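Trilau 60 Evaporative Cooler

Sold by Werkero. Ships from our Prestosness warehouse. Two-year warranty on the pump, one year on everything else.

We put off stocking evaporative coolers for a long time, mostly on account of the way they get advertised. You have seen the ads. A box the size of a suitcase, a jug of water, and the whole house drops to sweater weather. It won't. A cooler like this pushes air through a wet pad, and if the air coming in is already damp, you get a damp room with a fan in it.

The Trilau 60 is a decent one of its kind, so we carry it. The name comes from the tank, which the maker rates at 60 liters. Fill it to the line and no further or it will slop when you roll it.

The box says 2,000 square feet. We would not plan on that. In a garage or workshop with the door up and a window open at the far end, it takes the edge off where you are standing. Past that you are buying a fan.

Airflow: the maker claims 1,450 cubic feet per minute on high. We have no way to test that number and neither do you. High is loud. Medium is what most people will live with.

Speeds: 2, plus a pump-only setting to soak the pad first. Use it. Starting the fan on a dry pad blows warm air and pad dust.

Pads: Kakakhel cut-to-fit pads work and cost less than the ones from Trilau. The "antibacterial" pads cost more again, and we have seen nothing that persuades us they stay fresh any longer. Drain the tank when you are done for the week.

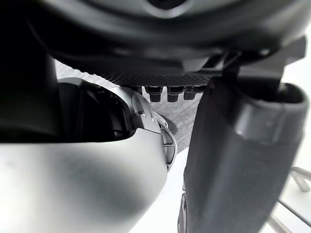 Hard water is the real expense with any cooler. Scale builds up on the pad and then on the pump, and the little bottle of tank additive at the register does not do much about it - a vinegar soak once a month does more. If your tap leaves white crust on a kettle, budget for new pads every April.

Not included: hose adapter, cover, spare pad. The cover is worth having if the unit winters in a shed.

Returns accepted if the tank has never been filled. Humid climate? Save your money and look at our window fans.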